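Flokavar cups, light blue and tan – quick review

Ordered from Tridano in January, still using them. Matte outside, deeper blue inside the blue one. Base is rounded and narrower then the rim, so a knock sends them over. Mine roll a bit.
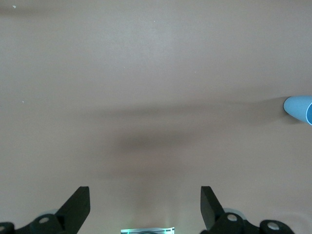 Light blue, on its side

Tan is my favorite. Nice thick rim, warm honey color, looks like wood from accross the room. Blue is plainer but fine for kids. No handle – skip for hot coffee.

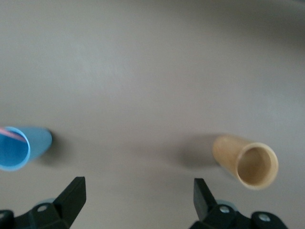
Blue left, tan right

Paid 40 for the set, a little steep. Would buy the tan again. 4 out of 5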